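Why Does Your Voice Echo?

Have you ever shouted hello in a big, empty sports hall and heard a faint hello come back? It's a lovely feeling, a bit like having a twin hiding behind the far wall!

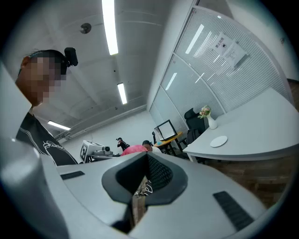 SOUND AND HEARING

Sound travels through the air in tiny wobbles, and when those wobbles meet something hard, like a cliff or a brick wall, they bounce (just as a ball does). Curtains, carpets and cushions soak them up, so your bedroom stays nice and quiet.

Siwan Foulkes, aged 8, tried it under the old bridge at Norkgate last July, and her echo answered 2 times!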